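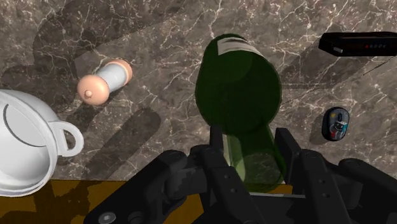 Gripper view, simulated counter, bottle between the fingers.

Hạnh Đinh ran the Hourani policy 40 times in simulation and entered the grasps that held. The marble was rendered, as were the mug and the shaker. None of the 40 layouts had been used in training.

"How many dropped?" asked Tuấn Lương.

"Eight. All on glass."

He read the method section again. It gave the friction value for glass in one line, copied from Gileo, the older simulator. She changed the value, kept the seeds and started the set over. After 70 minutes the log showed 2 drops. She struck out the sentence about the policy and wrote one about friction.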